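The case against the dashboard nag

My car thinks I am tired. It thinks so most mornings, usually before I have reached the end of the road, and it tells me with a little orange coffee cup and a chime you could hear in Pusdale. I have slept perfectly well. What I have done is look over my shoulder.

We are told these driver alert systems save lives, and perhaps some of them do. I would like to see the working. The leaflet that came with my Serrano claims the system has been "refined over 887 hours of real driving". Whose driving, and where? On a motorway at night I can believe it has something to offer. On the school run at 15 miles an hour it is a wasp in the cabin.
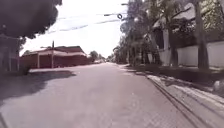

Broad, pale and no lane markings to be seen.

Shona Trevaskis, who taught me to drive and has taught half the town since, makes her pupils switch the thing off for their first ten lessons. She wants them listening to the engine and to her. Nandi Mabaso, who sells the cars over at Gilwood, thinks this is reckless and told me so at some length. She may be right about beginners. But she also admitted that her own is turned down to the lowest setting, and that most customers ask how to silence it before they ask about the spare wheel (there isn't one, by the way).

Then there is the lane assist, sold as part of the same package. Mine cost £200 on top of the list price, and I paid it because the salesman had a nice way of saying "peace of mind". It tugs at the wheel when it believes I am drifting. What it believes depends on paint, and paint is in short supply round our way. The council resurfaced part of the Zanach road in September and left it bare for weeks, during which the car gave up without a word. That bothered me more than the tugging. A helper that goes quiet when things get harder needs to say so, loudly.

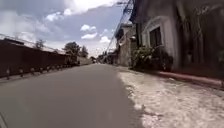
Lane assist was dreamed up for tidy roads, the sort with a crisp white line down each side. Plenty of us live on the other sort. Take a narrow street where the tarmac simply gives way to a rough concrete verge, gritty and worn, with old walls beyond it. You judge your distance there by eye, and by having got it wrong once or twice. I don't trust a system built around painted lines to do it for me, and I notice that the handbook doesn't ask me to. Page 151 says the driver "remains responsible at all times" – fair enough, but then I'd like the driver to be left in peace.

I am not asking for these gadgets to be banned. I am asking for one button, a real one, that turns them off and keeps them off until I say otherwise. At present I go through three menus every time I start the car, eyes on a screen, thumb prodding away. The coffee cup has nothing to say about that.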